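Mayo, casi medianoche

Tercera noche con el sérum de Prester y la cara me sigue picando en las mejillas, justo donde el folleto promete «una sensación de confort inmediato». Confort, dicen. Lo he apuntado en la libreta con la hora, como me pidió Palesa, que está convencida de que mi problema es que abandono las cosas antes de tiempo. Puede ser. También puede ser que las cosas no sirvan.

Me costó 178, por un frasco que cabe en el puño. En la farmacia de la esquina hay una crema hidratante sin nombre bonito que vale la décima parte y que, leyendo las dos etiquetas con las gafas puestas, tiene casi los mismos primeros ingredientes: agua, glicerina, un aceite. Prester añade un extracto de alga cuyo nombre va muy abajo en la lista, después del conservante. Le pregunté a la dependienta cuánto alga llevaba y me contestó que «la cantidad activa». No insistí, me dio pereza y había cola.

Lo que de verdad me molesta es el estudio. En la caja pone que lo probaron 1.276 mujeres y que la gran mayoría notó la piel más luminosa. ¿Luminosa comparada con qué? ¿Con la piel de antes de lavarse la cara? Busqué en la web de la marca y lo único que hay es un cuestionario de satisfacción a las cuatro semanas, sin grupo con otra crema, sin nadie que mirase las caras sin saber quién usaba qué. Yo también noto la piel más luminosa cuando duermo ocho horas.

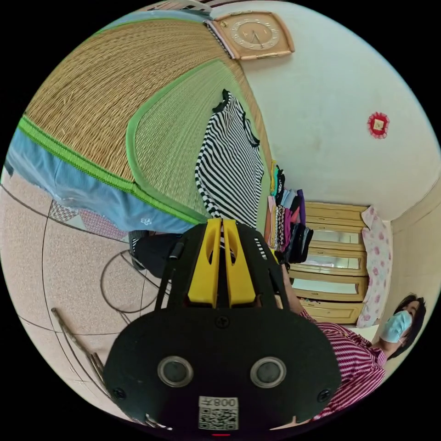 La rosácea, porque a estas alturas ya la llamo por su nombre, me la diagnosticó la doctora Yen en invierno, y fue la primera persona que no intentó venderme nada. Hoi-yan Yen habla poco y escribe mucho. Me dijo: protector solar todos los días, limpiador suave, el gel de receta por la noche y paciencia. Y que apuntara los brotes. Los míos van con el vino, el radiador y las discusiones con mi hermano, por ese orden. Cuando me enfado se me ponen dos redondeles en las mejillas, uno al lado del otro, tan marcados como esas dos lentes redondas con su aro plateado, solo que en rojo. Palesa dice que exagero. Ella tiene un cutis de melocotón y se lava con el jabón de manos.

Luego está lo de Jument, la mascarilla de barro que me recomendaron en el foro. Leí 200 opiniones una tarde entera, perdiendo el tiempo a lo tonto, y las buenas usan todas las mismas tres frases. «Me ha cambiado la vida.» Una mascarilla. La probé en el cuello, por prudencia, y a los diez minutos tenía una mancha caliente del tamaño de una moneda. Al cajón con ella, junto al tónico de Ukurow.

Decidido: mañana dejo el sérum y vuelvo solo a lo de la doctora, dos semanas por lo menos, a ver si baja el picor. Si baja, tampoco sabré seguro que era el sérum, porque han apagado la calefacción del edificio y eso también cuenta. Pero lo apuntaré igual.

Preguntar en la revisión si el gel se puede poner cerca de los párpados. Comprar protector, que queda un dedo.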